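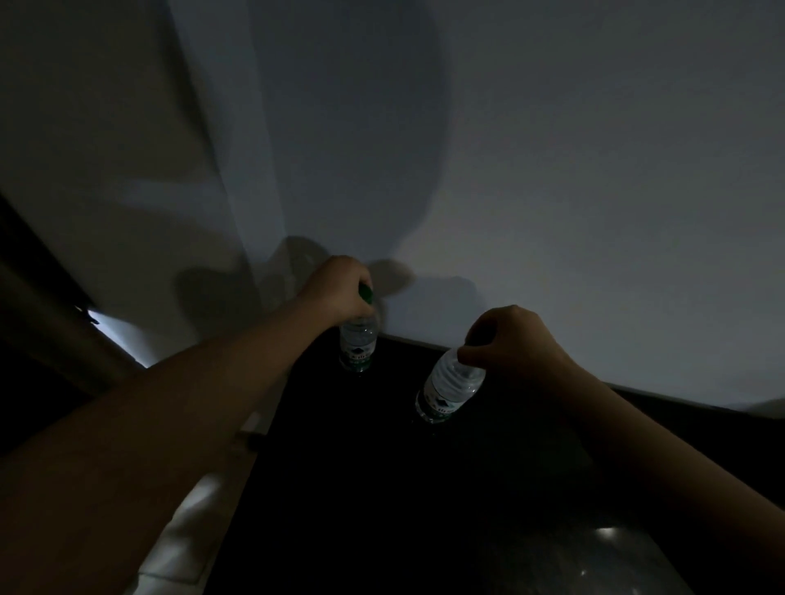

How high on the bottle should the gripper close when the cell takes small water bottles with two kinds of cap?

Set the closing height on the neck, just under the cap, and measure it again for each cap type. The body of a thin bottle gives way when you squeeze it, and then the height of everything changes.

Search this forum Enter keywords Go Advanced search

Tellby bench arm, bottle cell - drops after change of fingers

shadi_khalaf wrote:
2023-07-10
Good morning to all. The question and answer at the top are from our setup sheet, and I agree with them on paper. My problem is in practice. I look after a small cell with one Tellby arm, an Isov two-finger gripper and a Sequeira controller. It takes water bottles from a basket and stands them in a group on a flat black top. Last week I changed the finger pads after 2,000 cycles, as the maintenance plan says. Now the arm drops bottles with the green cap, but the blue ones are fine. I repeated the homing of the gripper and I cleaned the pads with alcohol. The force setting is the same as before. What should I check next?
Shadi Khalaf, Trovidton

benchmule wrote:
Did you measure the new pads? Pads from a different batch can be thicker. If the opening is smaller now, one finger can touch the cap on the way down and push the bottle to the side. After that the grip is never in the center. Please write also how the bottles stand in the basket. Do you have a separator?

shadi_khalaf wrote:
No separator. They are put in by hand, and some lean or lie down.
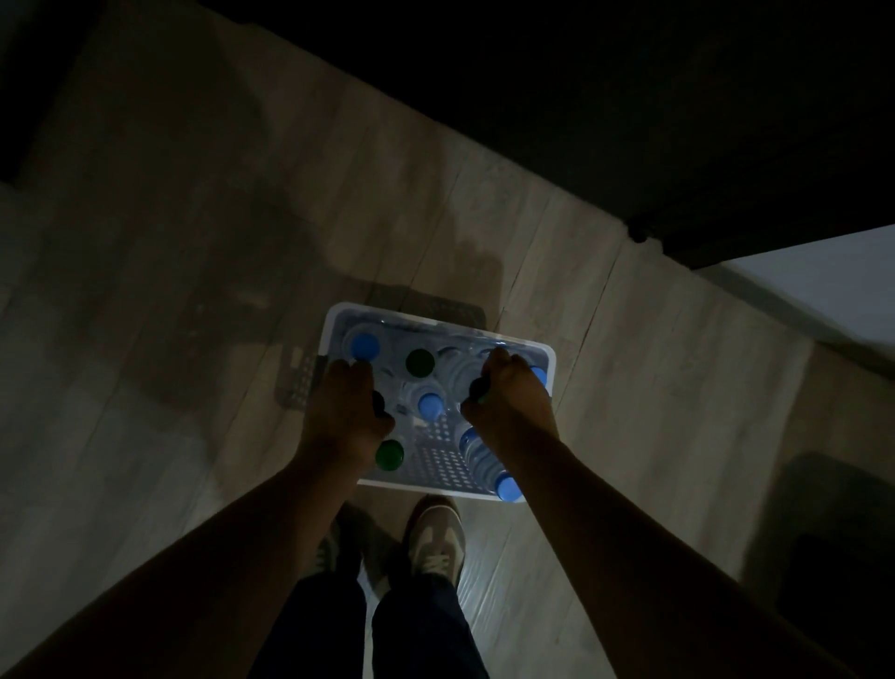

Basket with mixed caps, one bottle lying on its side.

The pads are thicker by less than a millimeter, I measured it now with a caliper. I did not think this could be enough.

conall_c wrote:
It is enough. But I would not start with the pads, I would start with the basket. A gripper that comes straight from above cannot make a good pick on a bottle that leans on its neighbor. You can tune the force for the whole of July and it will still drop some of them. Put a separator inside, even a simple one cut from foam, and the trouble will be gone.
Conall Cullinane

benchmule wrote:
I do not agree with this order. The basket was the same before the pads were changed, and he had no drops then. So the first thing is the pads. A separator is good advice for later, but it will hide the fault.

conall_c wrote:
He had no drops that he noticed. We do not know how many picks were close to failing. I had a cell like this, and the new pads only showed a weakness that was always there.

pelletwise wrote:
May I ask a simple thing. Is the gripper zero saved in the Sequeira or in the Isov? On ours, the homing button on the gripper does not write to the controller. You think you have the new zero, but the program still uses the old value. We lost seven hours with this.

shadi_khalaf wrote:
This is very useful, thank you. I pressed only the button on the gripper. I looked in the controller and the value is from before the change. I will enter the new one and do a slow run with the speed at six percent.

benchmule wrote:
Good. When you do the slow run, please do these steps in order:
1. Place one green-cap bottle alone and upright. Stop the arm before the fingers close and look at the gap on both sides.
2. Correct the center position first. Leave the force as it is.
3. Run the same bottle three times.
4. Only then use a full basket.
Write the pad thickness on the setup sheet too. Next time you will be happy to have it.

pelletwise wrote:
And how do you arrange them on the place side? If the group is tight, the fingers have no room to open.

shadi_khalaf wrote:
Quite tight, I must say. We keep the group at one end of the top and fill it from the back.

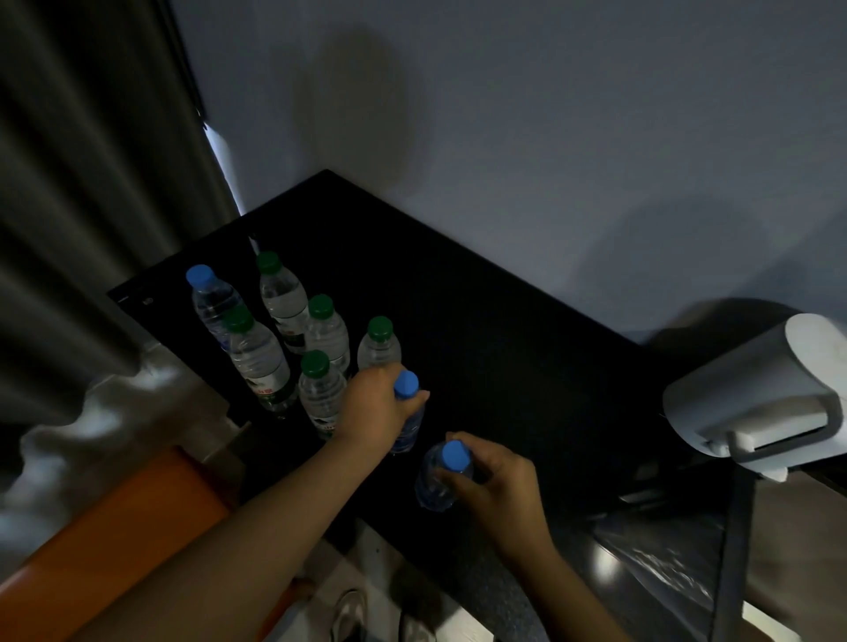
Green caps close together on the black cabinet, a blue cap in each hand.

pelletwise wrote:
Then I would give more distance between the place points, at least the width of one finger plus the opening stroke. With thicker pads you have lost a little there also. Maybe some of your drops are not drops - the finger hits the neighbor when it opens and the bottle falls over.

shadi_khalaf wrote:
I did the slow run. With the new zero in the controller, the single green bottle is gripped in the center. With the full basket I had still one failure, a bottle that leaned against the wall of the basket.

conall_c wrote:
So there is your separator :)

benchmule wrote:
One leaning bottle against all the drops from before. I still say the zero was the fault. But yes, make the separator.

shadi_khalaf wrote:
I will cut one from foam this week and change the place points on the same day. Does somebody know if the Isov pads can be ordered by thickness, or do you sand them down?

pelletwise wrote:
We sand them, on a flat plate with fine paper. Go slowly and measure often. And do the pair together, so that both sides stay equal.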